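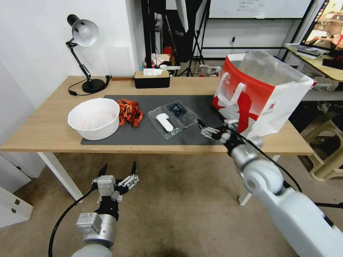 Do you have strong feelings about how a grocery bag should be packed? Does it bother you when somebody puts the berries at the bottom? I would love to hear from you!

I'm Noelia Alcaraz and I run the Clear the Table project at Grarkenwood, and I'm looking for adults to come in this November, clear a small table of food and packaging, and talk to me while they do it. You don't need any kitchen training. If you've ever cleaned up after a meal and had to decide what gets kept, what goes in the bag and what goes in the trash, you already have the experience I'm after.

I got into this because of my own family. Put any of us in front of a table after lunch and you get a completely different cleanup. My mother starts with the biggest dish and works down. My brother picks up one thing, walks off with it and comes back ten minutes later. I go straight for the lids (I can't stand an open container) and then I have nowhere to put anything. I started writing down what people did at home, then at potlucks, and after a while I had a notebook full of arrows and no idea what to make of it, so now it's a proper study with a sign-up sheet.

What you'd be doing

You come for two visits, each in the same room and at the same table. There's a short welcome, some paperwork, and then I ask you to deal with what's on the table however you like. The items are ordinary: a big round bowl, some food, a container with a lid, a shopping bag with handles. On the first visit you work at your own pace and say out loud what you're thinking. On the second I give you a goal before you start, like "everything has to travel home on the bus" or "someone else will be eating here right after you." 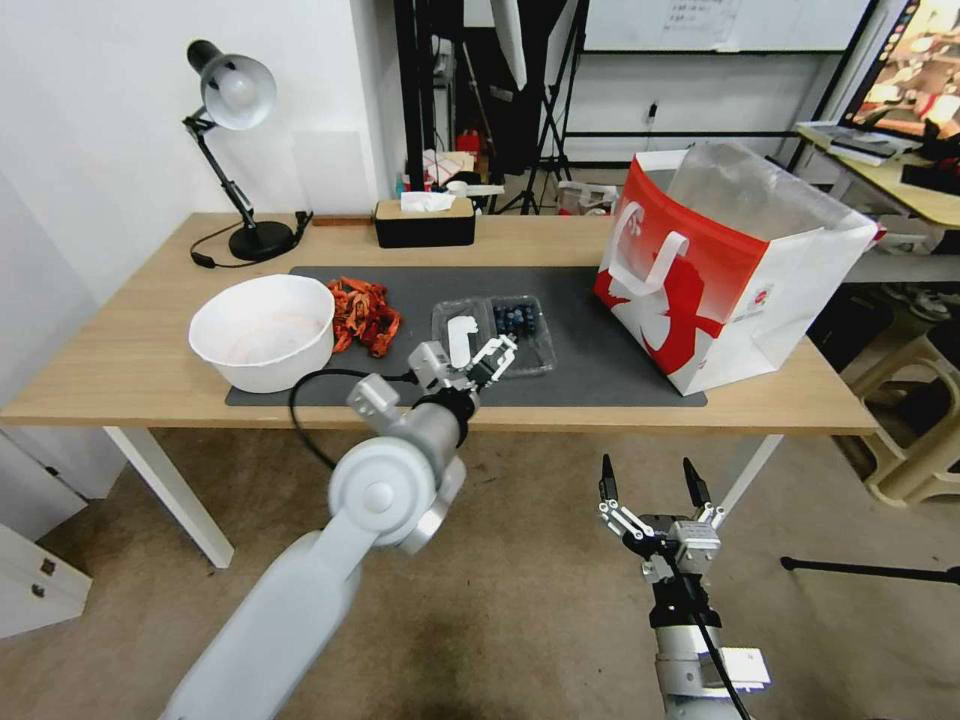 White bowl, blueberries and a shopping bag on the gray mat.

I won't correct you and there's no score. Please don't practice. Somebody in my spring group read up on fridge organization the night before and I could tell, and we both ended up laughing about it, but I couldn't use much of the session.

The parts I find most interesting are the little pauses. People will pick up a bag in two seconds flat and then stop dead over a handful of blueberries. Do they stay in their container? Does the lid go down first, or do you take out whatever is sitting in the other half? And what about food that's lying right on the mat next to a perfectly good bowl – do you scoop it in with your hands, or slide the bowl over to the pile? I've had long and very serious conversations about that one. 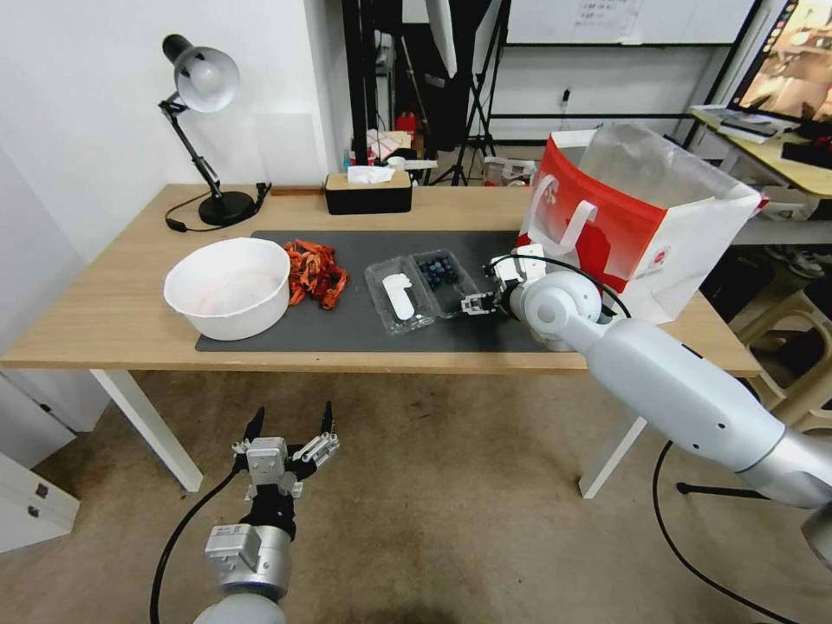

Clear container with the blueberries on the right-hand side.

Who can take part

You should be 18 or over, comfortable standing at a table for a while (a stool is fine too, just tell me ahead of time), and okay with being near food you may not eat yourself. If you have a shellfish, fruit or latex allergy, please put it in your first email so I can talk it through with you before you book anything. Left-handed people, I especially want more of you! My last group had hardly any, and I think you reach around things differently.

I'm also happy to have people who pack for a living. Grocery baggers, caterers, school lunch staff, anyone who has worked a deli counter. I need 31 people in total, and I'd like a good mix of ages and kitchens.

What you get

A $31 gift card for each visit, handed over before you leave, plus coffee and whatever is in the cookie tin. If you come by bus, bring me the ticket and I'll cover the fare.

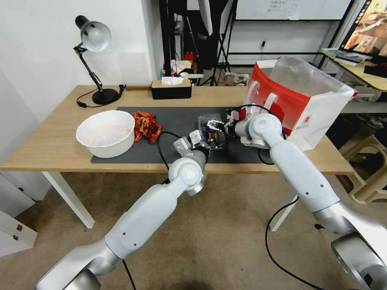

Between visits I'd like you to keep a cleanup diary at home. Write down one meal, what was left on the table, and where each thing went. Up to 600 words is plenty, and lists are fine – so are bad drawings. One person sent me a map of her counter with dotted lines for the path of a salad bowl and it's still pinned up over my desk. If you share a home, you can write down what the other people do as well, but please ask them first.

How to sign up

Email me at the address on the project page with "Clear the Table" in the subject line. Tell me your name, which hand you use, any allergies, and whether mornings or evenings suit you better. Please write by 12 October 2022 so I can put the schedule together. If you'd rather sign up in person, Mairéad Rafferty has paper forms in room 3208 and can answer questions about parking and the step-free entrance.

You can change your mind at any point, including halfway through with the bag in your hand, and you keep the gift card for that visit. Bring reading glasses if you use them, and wear sleeves you can push up.

Noelia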